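Matham towel drive passes its target as folding work continues

May 10, 2023

A collection of used and surplus towels in Matham has passed its target of 800, and the work of checking and folding them for delivery is under way.

The drive began in February with a box in the entrance of the Makton laundromat on the main street. It was set up to supply the town's night shelter and the shower rooms at the bus depot, both of which had been running short. Two more boxes were added later, one at the library and one at the swimming pool.

By the time the boxes were taken in, 269 of the towels had come from households. The rest came from a hotel that was changing its stock and from Kumarasinghe, the housewares store, which gave ends of lines and returned items.

Hand towels and small cleaning towels make up a larger part of the total than the organizers expected. The appeal had asked mainly for bath towels. The smaller ones will be kept all the same, and the shelter has asked for a supply of them for its kitchen and washrooms.

Every item is washed at the laundromat before it is sorted. Kosico, which runs the machines there, has let the drive use them free of charge outside busy hours. Each load is dried fully and left to cool before it goes to the folding table.

The folding follows one simple pattern. A towel is laid flat, the long sides are brought in, and it is then folded over on itself until it fits the shelf. Thick, fluffy cloth does not hold a sharp crease, so the folders have been told to go for an even shape and leave it at that. Ribbed cloth is easier to keep straight, as the ribs give a line to follow. Plenty of what came in is gray or beige, and bound edges in white are common among the small towels.

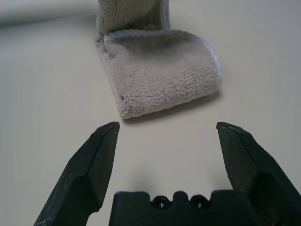 How the towels are checked

Checking is done at the same table. Both sides are looked over for holes, pulled threads and stains, and the edges are run through the fingers to find places where the binding has come away. A towel with a small frayed spot or a faint mark is still accepted if the cloth around it is sound. Those with larger damage are put aside for an animal rescue center, which uses them as bedding.

Care labels are left on. Many of the labels show washing instructions, and the shelter's laundry staff want to be able to read them. Labels that have curled in the wash are pressed flat by hand where they will stay flat. Loose plastic tags and paper price stickers are taken off and thrown away.

Beige terry cloth has been one of the slower kinds to check. Light marks can be hard to pick out against the pile, and a shadow in a crease may look like a stain until the cloth is smoothed. The table has a pale top, and a towel spread out on it can be looked over from edge to edge before it is turned.

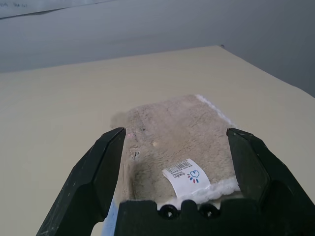

A beige terry towel on the table, with its care label showing.

The first delivery, of 100 bath towels, has already gone to the night shelter. The shower rooms at the bus depot will get the next one, made up of bath and hand towels in equal numbers. Small cleaning towels will go out last, tied in bundles with cotton tape.

Storage has been the main difficulty. The laundromat's back room has shelves along one wall only, and thick towels fill them quickly. Some of the stock is being kept in lidded tubs at the library until there is space for it.

The drive also raised $4000 in cash from collection tins on the counters of local stores. The money will be spent on new bath mats and on detergent for the shelter. Nothing has been bought yet, and prices are being compared.

No more towels are needed for now, and people are asked not to leave bags outside the laundromat when it is closed. Anyone who still has towels to give can keep them for the next collection, planned for next February. The tins will stay on the counters until the end of the month.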